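# Where the towels go

The first van from the ferry quay reaches Skolten before six in the morning, when the yard lights are still on and the gulls are at the bins behind the fish hall. The driver backs up to the loading door and rolls out the cages. Inside them are bath sheets, hand towels, bath mats and the small square face cloths that the Romar hotel puts out in pairs and that go missing more often than anything else.

Borghild Aasen has worked at the laundry for 20 years and has managed it for eight. She signs for the cages, lifts the top layer of one, and lets it drop again.

"Hair dye," she says. "They'll say it was like that when they got it."

Skolten is a commercial laundry on the harbour side of a small coastal town, and it washes for two hotels, a swimming hall, a clinic and a string of holiday cabins. Sheets make up most of the weight, but towels take up most of the talk. A sheet is flat and thin and goes through the ironer without much fuss. A towel is a piece of cloth covered in loops, and every loop holds water, soap, skin cream and whatever else the guest had on their hands.

Terry cloth is woven with two sets of lengthwise threads. One set is held tight and forms the ground of the cloth. The other is left slack, so that it is pushed up into loops when the weft is beaten in. Longer loops drink more water and feel softer in the shop. They also catch on watch straps and zips, and they take longer to dry. Hotels tend to ask for long loops the first time they order and shorter ones the second.

The Romar buys from Backlund, a mill that also supplies the swimming hall. The hotel towels are white with a flat woven band near each end. The band looks like decoration, and on some towels it is, but it is also where the trouble shows first. It shrinks at a different rate from the looped part, and after enough hot washes the ends draw in and the towel takes on the shape of a bow tie. Aasen keeps a stack of them on a shelf in her office to show buyers.

"I ask for no band, or a narrow one," she says. "They like the band. It looks like a hotel."

Sorting is done by hand at a long steel bench. Stained pieces go to one side and are split again into make-up, blood, rust and unknown. Fake tan has a bin of its own from May to September. Rust is the one the sorters dislike most, as bleach will set it, and a towel that has been dropped on a wet radiator bracket can look fine until it has been through the wrong wash.

The washers are Hodex machines, bought second-hand from a hospital laundry that was closing. They are plain and heavy and have programme cards taped to their doors. The towel programme begins with a cool rinse, then goes up in temperature in two steps. Aasen shortened the last step three winters ago after the electricity bill came in, and put the time back on after the swimming hall complained of a smell.

She uses no fabric softener on towels. It coats the fibre and leaves it slippery, and a slippery fibre pushes water around instead of taking it up. Most of what feels like softness in a hotel towel comes from the dryer, where the tumbling lifts the loops. A towel dried on a line in still air has flat loops and feels like cardboard. If it is shaken hard before it is hung and again when it comes down, it will be a good deal better.

The advice she gives to people at home is short. Wash new towels once before using them. Put in less powder than the packet says. Leave space in the drum. Hang the towel by its full width after a bath, and keep it off the hook on the back of the door, where the folds stay damp into the evening.

On the day of our visit the whiteboard by the folding tables reads 614, the number of bath sheets due back to the hotels that afternoon. There are 14 people on the shift. Two of them feed the folding machine and another checks each piece against the light from the window, looking for pulled loops and thin patches. A single pulled loop is snipped off with scissors. It won't run, as the thread is gripped by the ground weave on both sides.

What fails the check goes into a blue sack. Towels with a good middle are cut down and hemmed as cleaning cloths for the kitchens, and the worst go to a boatyard up the road that takes all the rags it can get. The clinic's towels are kept apart from this and are sent away under contract.

Cotton has competition at the small end of the trade. Cloths made of very fine synthetic fibre dry quickly and weigh little, and several of the cabin owners have moved over to them for kitchens and windows. They need a cooler wash, and they can't share a load with cotton, which sheds lint into them. Some have a different surface on each face. Aasen runs them at the end of the day in the smallest drum, with the card turned over to its other side.
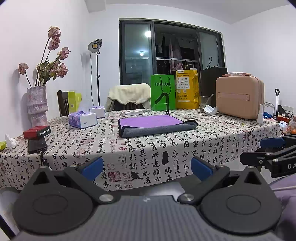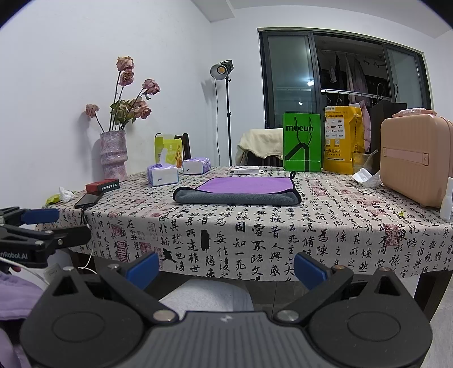 *First picture: a two-sided towel, smooth and purple on one face, fluffy and grey on the other. Second picture: lavender fabric, bottom left.*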